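Hillard Two-Arm Teaching Bench: our review after a season of use

Posted in: Bench gear, Teleoperation
Verdict: recommended, with a few grumbles

I have wanted to write up the Hillard bench ever since we bolted ours together back in April, and I kept putting it off because every time I sat down to do it I ended up teaching the arms something new instead. So please forgive the length, I have a lot of affection for this thing!

The idea is simple enough. You get two small arms on a shared rail, and a matching pair of leader arms that you hold in your own hands. Move the leaders, and the arms on the bench copy you while the software (it's called Nisville, and it comes with the kit) records the whole run. Do the job enough times and you have a set of demonstrations to train from. Ours took 200 runs before I was happy with the first task, and I'll admit that the early ones were thrown out for clumsiness that was entirely mine.

Assembly took us one long evening. The printed guide runs to 44 pages and most of them are good, though the cable routing section is thin and I went wrong twice. Give the cables more slack over the wrist than you think they want — a tight one tugs at the gripper in a way you feel right through the leader.

We came from the Jundov single-arm kit, a nice sturdy thing, and the second arm makes a bigger difference than I had guessed. Cards are what sold me. With one arm, squaring up a stack means chasing it across the table. With two, one gripper holds while the other nudges, much the way you'd do it at the kitchen table, and sorting plain cards out of a mixed pile has become my favorite test for anyone who wants a turn. Most people get the feel of it within 16 tries or so, children rather sooner.

Now the grumbles. The stock fingertips are too slick for anything thin, and we swapped them for a Hsu set that grips much better. The leader handles are sized for bigger hands than mine. Nisville saves each run without asking for a name, so I have a folder with 331 recordings in it and a very poor memory of which is which. And there is a slight lag when both arms move fast together. You learn to slow down, but I would love to see it fixed.

If you want to show a robot a job the way you'd show a new helper, and you have the patience to show it again and again, I think you'll enjoy this bench as much as I have. Buy the better fingertips at the same time and save yourself the second shipping charge.

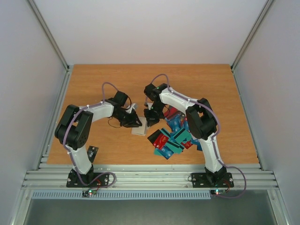

Both grippers at the white stack, with the mixed cards to the right.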